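Care of Gi, Belts and Training Gear at Home

Filed under: Household Tips / Laundry and Storage

Most training uniforms fail at the seams and the collar long before the body cloth wears through. The usual causes are heat, chlorine and storage while damp. The notes that follow cover cotton and cotton-blend uniforms, belts, hand pads and the small items that collect at the bottom of a gear bag.

Before the first wash

Cotton uniforms that have not been preshrunk lose length in the sleeves and trouser legs first. Measure the inside leg and the sleeve from the center back seam and write both numbers on a piece of tape inside the closet door. Wash once in cold water, hang dry, and measure again. Hemming should wait until the third wash. A hem sewn on a new uniform will usually end up too short.

Routine washing

Turn the jacket inside out and tie the side strings together in a loose bow, or they will wrap around the drum paddle. Set the machine to 30 degrees C and a medium spin. Use half the detergent recommended for a full load. Heavy canvas holds residue, and residue is what makes a collar stiff and scratchy after a few months.

Do not use chlorine bleach. It weakens cotton thread and turns polyester-blend cloth yellow. For sweat stains at the collar and armpit, dissolve oxygen bleach in warm water, soak for 37 minutes, then run the normal cycle. The odd figure comes from Birsen Sezer, who timed a series of soaks for our club and found no visible gain past that point. Half an hour is close enough.

Fabric softener coats the fibers and reduces absorbency. Leave it out. For odor, add 200 ml of white vinegar to the rinse compartment, never in the same cycle as bleach of any kind.

Blood

Cold water only. Rinse from the back of the cloth so the stain is pushed out the way it came in. Work in a little bar soap, wait ten minutes, rinse and repeat. Check the spot in daylight before drying. Once ironed, a protein stain is normally permanent.

Drying

Hang the jacket on a wide plastic hanger, or run a pole through both sleeves. Wire hangers rust and leave an orange line across the shoulders. Trousers go up by the waistband with the drawstring pulled even on both sides. A heavy jacket hung indoors on Thursday night may still be damp in the collar on Friday, particularly in August. Pinch the collar seam to check. The body cloth dries much sooner and is a poor guide.

Belts

Spot clean with a damp cloth and mild soap. Full immersion lets the dye bleed and can shrink the cotton core at a different rate from the cover, which gives a belt a permanent twist. Those who do wash theirs should do so alone, in cold water, and dry it flat with a towel underneath.

Hand and shin pads

Wipe the inside after every session with diluted dish soap, then with plain water. Open all straps and stand the pads on edge so air reaches both faces. Close hook-and-loop straps before they go in the bag, as open hooks will pull threads out of a uniform. Lint in the hooks comes out with a stiff toothbrush or a sewing pin.

Work on a clear, hard surface when cleaning or re-gluing pads, and let contact cement turn tacky on both faces before pressing them together.

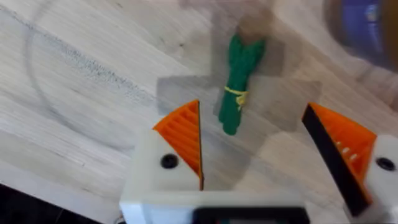 Light wooden tabletop, with orange ribbed pad at left.

The gear bag

Empty it the same evening. Turn it inside out once a month and vacuum the seams. A paper bag of baking soda helps with smell but does nothing for moisture, so leave the zipper open between sessions.

Ironing

Iron while slightly damp, collar first, then sleeves, then back. Use the cotton setting on pure cotton and one step lower on blends. Keep the iron off embroidered badges, or cover them with a dish towel.

Corrections to the soak times can be sent to Siu-ming Cheng. The notes on belts were revised by Tirta Ismail.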